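Fixing a Snagged Wrist Cable on a Humanoid (Before It Becomes a Bigger Fault)

Thu 9 July

If your robot's hand drops out every time it reaches down for something low, I have good news: you can probably fix this in an afternoon with a few ties and a flashlight! Ours at the Hument workshop did it all spring. The slipper-tidying routine would run beautifully, then the right hand would stop answering halfway through a reach and the log would fill up with "hand bus timeout."

I blamed the software first (of course I did). I went through 1,688 lines of log from the Likham controller and found nothing odd apart from the elbow angle. Every single dropout came with the arm stretched out and low. That smells like a cable, and it was such a satisfying thing to spot.

Step 1. Get the robot safe. Put it in its stand or support it so it can't topple, press the emergency stop, then switch off at the battery. Wait for the joint lights to go out. A robot that loses its hand signal can get it back without warning, so keep your fingers out of the joints until the power is off.

Step 2. Look at the pose that fails. Power up again with everyone well back, move slowly to the bad position and hold it there. Check for loops hanging away from the arm, and anything on the floor near the feet. 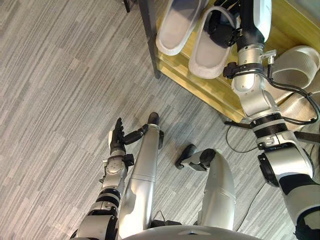

Right hand by the slippers on the rack, with cables looping off the arm and more on the carpet.

Loose loops like these can catch on the corner of a rack, and a cable on the floor can end up under a foot. Make a note of each one, then repeat Step 1 before you touch anything.

Step 3. Test the cable. Unplug the hand end and check each wire with a meter while you flex the cable gently by hand. One of ours went open at a bend of 40 degrees - a broken core inside perfectly nice-looking insulation.

Step 4. Replace and reroute. We used a 700 mm Kaneko lead. Leave slack at the elbow and wrist, strap the rest close to the arm, and don't pull the ties tight. Bend every joint to its limit by hand. If the cable goes taut anywhere, start again from the elbow.

Step 5. Run it in. Begin at low speed with one person on the stop button. Then let the Skurnodent test script do its thing. Ours has done roughly 1,000 reaches since the swap and I still grin when the log comes up clean!

Check the straps again after the first week, as ours had slipped a little toward the wrist.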